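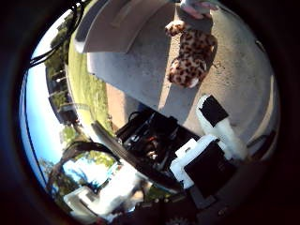 A plush toy held above the pavement during the outdoor demonstration at the Salton open day.

What a Public Demonstration Owes the Public

11/02/2021

Institutions that develop robots have become accustomed to opening their doors once or twice a year. The practice is a good one, and this journal has supported it. Too little thought, however, has been given to what visitors should be able to learn from such a day. The recent open day at Salton, which included work from the Grewal laboratory and an outdoor session under the Jestisau project, offers a useful occasion to consider the question.

The program at Salton was divided into two parts. Visitors were first taken through the building in a tour called Inside, which lasted 90 minutes and covered the workshops, the test rooms and a long corridor of posters. They were then invited onto the grounds, where handling work with soft household articles was carried out in the open air. Attendance for the day was given as 161, a respectable number for an institution that stands well outside the city and is served by one bus.

It should be said at once that the two parts were not equally successful. The tour was well rehearsed. Each room had a speaker, each speaker had a prepared text, and each text ended at the moment the next group arrived at the door. A visitor who wished to ask how often a given task failed was referred to a leaflet. The leaflet, printed on heavy paper, did not say. It did contain a message of welcome, a floor plan and a page on the history of the site going back to its years as an agricultural college.

The outdoor session was another matter. The schedule slipped, and the public address system could not be heard beyond the first row. There were also long periods in which very little took place. Yet the visitors who remained until the end were, by their own account, better informed than those who left after the tour. They had been able to watch the work at its ordinary pace, with its ordinary pauses, and to put questions to staff who had no script in their hands.

There is a lesson in this for the organizers of similar events. For many years the public has received its idea of robotics from short films, edited and often shown faster than life. A person whose whole acquaintance with the subject comes from such films will arrive at an open day with expectations that no laboratory can meet. The sensible response is to correct those expectations with courtesy. Too often the response has been to imitate the film, and to place before the public only those tasks that are certain to succeed.

We do not accept the argument, heard from more than one institution, that failure in public damages confidence. Confidence of any lasting kind depends on knowledge of limits. The resident who may one day be offered a machine to help in the home has a practical interest in knowing what it will do with a soft object, or with a cushion that has slipped out of place. Such a person is poorly served by a performance. The same may be said of the local officials who attend these events and who will, in time, be asked to approve the purchase of such equipment for public buildings.

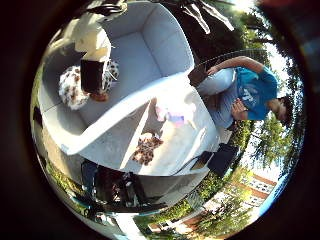 The choice of ordinary things for the outdoor work deserves approval for the same reason. Fabric and plush are difficult materials. They fold, they give way under pressure, and they seldom lie twice in the same position. A metal block on a marked table tells the visitor something about precision, and there will always be a place for it. It tells the visitor almost nothing about a living room. Several families at Salton remarked that they had understood the purpose of the research only when they saw it applied to articles of a kind they owned.

The open air also has its value. Indoors, the lighting is fixed and the floor is level, and the conditions have usually been arranged by the same people who will conduct the test. Strong sun and hard shadow are less obliging. We would not suggest that every laboratory should move its equipment onto the lawn, and the cost of doing so in a poor climate would be considerable. But an institution that claims its machines are intended for daily use should be prepared to show them, at least now and then, under conditions it does not control.

Certain objections must be answered. The first concerns safety. An outdoor session brings the public nearer to moving equipment than a tour behind glass, and the arrangements at Salton were, in our opinion, adequate but informal. The boundary between spectators and staff was explained aloud at the start and was not repeated for those who came later. Written notice should be posted in future, at a height that a child can read. The second objection concerns the time of skilled staff. Four members of the Grewal laboratory gave up the whole of the day, and a further three prepared for it during the week before. This is a real expense, and it falls on people whose advancement depends on other work. If institutions value these events as highly as their statements suggest, the hours should be recorded and credited like any other duty.

A third objection is heard less often but is more serious. It holds that the public does not want to be taught, that it comes for amusement, and that a slow and uncertain demonstration will empty the grounds. There is some truth in it. Attendance at the outdoor session fell by over half before the close — the heat and the lack of seating no doubt contributed — and a number of younger visitors were plainly disappointed. We would reply that an event may be small and still be worth holding. The visitors who stayed asked about cost and repair, and about what happens when the power fails. One wished to know who would be responsible for a broken lamp. These are the questions of people who expect to live alongside the equipment, and no member of staff should be sorry to hear them.

We would therefore make a few modest recommendations. The guided tour should be shortened, and the time saved should be given to supervised observation. Every task shown to the public should be accompanied by a plain statement of how often it succeeds in regular testing, including those tasks for which the figure is low. Staff should be free to say that they do not know. Questions that cannot be answered on the day should be written down, and the answers published where those who asked can find them.

Salton has announced that a second open day will be held in December, this time entirely indoors. The decision is understandable in view of the season. We hope that the organizers will nevertheless keep the manner of the outdoor session, and that the leaflet will be revised before it is printed again.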